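Leststead Adult Learning Service
Keeping Records in a Small Organisation
Handout 2: Deciding what to keep

Tutor: Róisín Gallagher
Handout revised by Arnel Pangilinan

Purpose of this session

Handout 1 dealt with how records come into being in clubs, parish bodies, small charities and family firms. The present handout deals with appraisal, the term used for deciding which records are to be kept, for how long, and in what form. Students should read it before the session and bring a short list of the kinds of record held by their own organisation. Names and private details should be left out of the list.

1. What counts as a record

A record is any information made or received in the course of an organisation's work and kept as evidence of that work. The form does not matter. A signed lease is a record, and so is an email agreeing to change the date of a delivery. A blank form is not a record until someone has filled it in. Duplicates need particular care. Where the same set of minutes has been sent to 10 members, the organisation holds one record, and the remaining papers are copies for convenience. The signed set held by the secretary should be treated as the master.

Drafts cause more difficulty. In most cases a draft may be destroyed once the final version has been approved. An exception should be made where the draft shows how an important decision was reached, for instance where a clause in a constitution was argued over and altered several times.

2. The four kinds of value

Administrative value: the record is needed to carry on daily work. Membership lists and current contracts belong here. This value is often high at first and falls away quickly.

Financial value: the record shows how money was received and spent. Invoices, bank statements and wage records must be kept for the period required by law. Students should check the current rules that apply to their type of organisation, as these differ.

Legal value: the record proves a right or a duty. Deeds, leases and insurance policies are the usual cases. Old liability insurance certificates should never be thrown away without advice, however out of date they appear.

Historical value: the record will be of interest after its practical use has ended. A single photograph album may tell later readers more than 300 receipts.

One record may have more than one of these values, and the longest period of keeping always applies.
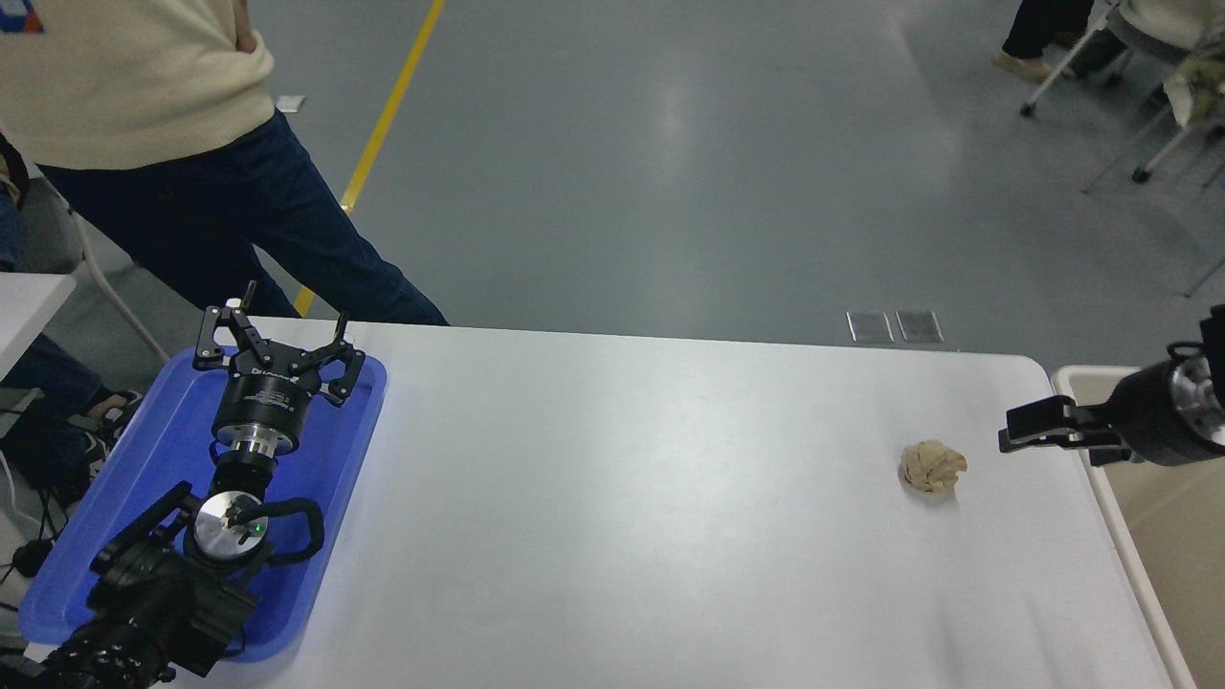 3. The retention schedule

A retention schedule is a table listing each kind of record, the period for which it is kept, the event that starts that period, and what happens at the end. The starting event is the part most often left out. "Keep for six years" has little meaning unless the reader knows whether the six years run from the date on the document, the end of the financial year or the end of an agreement.

The following lines are taken from the schedule used in class for Bautista, a family furniture business.

Sales invoices — six years from end of financial year — destroy
Lease of workshop — twelve years from end of lease — review
Pattern books — permanent — offer to county archive
Job applications, unsuccessful — six months from date of decision — destroy

The entry for pattern books was disputed when the schedule was first drawn up. Otis Kowalczyk, who prepared it, had marked them for destruction after ten years on the ground that the patterns were no longer made. Students will be asked whether they agree with the later change.

4. Destruction

Records holding personal details must be shredded or burned under supervision. Placing them in ordinary waste or recycling is not acceptable, even when they have been torn by hand. A destruction register should be kept, giving the kind of record, the dates covered, the method, and the name of the person who gave permission. The register itself is a permanent record.

Destruction must stop at once if a complaint, claim or request for information has been received which touches on the records concerned — this applies even where the period in the schedule has already ended.

5. Task for the next session

Draw up a schedule of no fewer than eight lines for an organisation known to you, and write up to 700 words explaining two of your choices. One of the two should be a record you were unsure about. Work should be handed to Danilo Aquino at the front office or sent by email to the tutor.

Reading: course pack, sections 4 and 5. Section 6, on digital records, may be left until Handout 3.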